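Minutes of the Tenants' Meeting, Cludden House
4 Apr 2022, ground floor meeting room 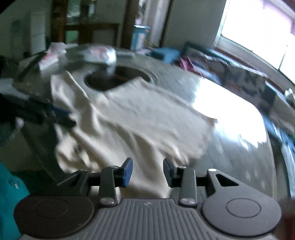

2 min read

Opening
The meeting was opened by the chair at the usual hour. The minutes from February were read and accepted with one correction: the bicycle room was painted by the company Dlamini, and not by the building manager as it was written.

Heating
The chair reported that the heating on the upper floors is still not even. Flats on the north side are cold in the mornings, while on the south side people open the windows. The manager sent a letter in which he promises that a technician from Clistov will look at the valves. The tenants asked that the visit is announced at least 24 hours before, on paper and in the entrance, as not everybody reads the e-mail.

Laundry room
One washing machine is out of order – the door does not lock. The repair was offered by Prollulix for almost 200 dollars. Several tenants found the price high but a new machine would cost much more. Voted: repair accepted, with 2 votes against. The booking list stays on the wall. It was repeated that a booking is lost when the tenant is 15 minutes late.

Courtyard
There was a long discussion about the trees. The tenants on the first floor wish to cut the lower branches for more light. Others are afraid that the courtyard will look bare and that the birds will go away. No decision was made. The chair will ask the city if a permit is necessary, and the point will be taken again at the next meeting.

The bench near the gate will be moved to the sunny side. No votes against.

Noise
A complaint was received about music after ten in the evening. The house rules were read aloud. It was agreed to put a short and polite note in the elevator, without flat numbers.

Garbage
Cardboard is still left next to the containers and not inside. Please fold the boxes. The manager has warned that the extra pickup will be charged to the whole house.

Other matters
The key for the attic is missing. Who has it, please bring it to the chair.
The summer party was mentioned – five tenants wrote their names on the list to help with tables and food. The date is open.

The next meeting will be announced in the entrance.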